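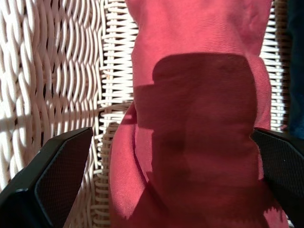

Storm season is close again, and the county has asked every household in Irkham to look over its yard before the end of the month. Last August's windstorm knocked out power to 2,545 homes and businesses here, and much of the damage in town came from things that had been left outside. Branches did their share, but the repair crews also pulled tarps, umbrellas and patio items out of the lines along Vammont Road. A seat cushion like the red one on the white wicker chair will go over a fence in a moderate gust, and the chair may follow it. Bring both indoors when a wind warning is posted. If there is no room inside, lay chairs on their sides against the house wall and tie them together.

The August storm came through a little after 9 in the evening. The highest gust recorded at the Shahbazi Field weather mast was 98 miles per hour, and the mast stopped reporting soon after that. Two people were treated for cuts from broken glass. No one in Irkham was killed. Power was back for most of the east side by the next afternoon, but homes beyond the creek waited longer while the crews cleared the road to the substation.

Dalal Rizk, the town's emergency coordinator, went over the lessons from that night at the spring meeting. Her main point was that the warning reached people late. The sirens on the west side worked. The one at the Droltell mill did not sound at all, and residents near it said they learned of the storm from the noise of it. That siren now has a new battery and a new control box, and it has passed both of its tests this spring. The next townwide test is set for noon on 21 April 2025. It will last three minutes. You do not need to do anything when you hear it, but if you live near the mill and don't hear it, please call the town office the same day.

Text alerts are the other change. The old system sent messages only to landlines and to cell phones that had been registered by hand. The new one sends to any number on a town water account. If you rent and your landlord pays the water bill, you are probably not on the list. You can add a number at the front desk of the town office or by calling during business hours. Have your street address ready. Each household can list up to four numbers, and one of them can be a relative out of town. 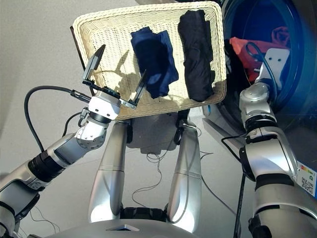
The shelter at the middle school will open for any storm where the forecast calls for gusts over 70. Last year people showed up before the doors were unlocked and stood in the rain, so Preben Dalsgaard and Sachiko Kuroda now both have keys, and one of them will be on site as soon as a warning is posted. Use the gym entrance on the parking lot side. Pets are allowed this year in the hallway by the locker rooms, in carriers or on leashes. Bring your own pet food.

Please bring a change of clothes, any medicine you take daily, a phone charger and something to sleep on. The school has a few cots, and those are held for people who can't get down to the floor. There will be water and coffee. There was no hot food last time and there may not be any this time either.

Þröstur Ladefoged has finished his list of the trees that lean over power lines on town land. Cutting begins on Mill Street and moves north. Expect one lane closed between 8 and 4 while the truck is there. Trees on private land are the owner's job, except where a branch is already touching a line. In that case, stay away from it and call the power company. Do not try to trim it yourself, even with a pole saw.

For anyone who lost a roof or a vehicle in August and still has an open insurance claim, Esben Ragnarsson will be at the library on the first two evenings of next month to help with paperwork. Bring your policy, your photos and any letters you have received. He can't speak for the insurance companies, but he has read a lot of these forms and can tell you which page is missing. Sign up at the circulation desk.

Storm drains: if the one in front of your house is blocked with leaves, a rake will usually clear it. If water still stands over it the next day, report it to the public works garage. The drain at Vammont Road and Second has been reported and is on the schedule.

Brush pickup runs for two weeks this spring, east side first. Keep piles off the sidewalk and under four feet long. No lumber, no fencing, no bagged leaves.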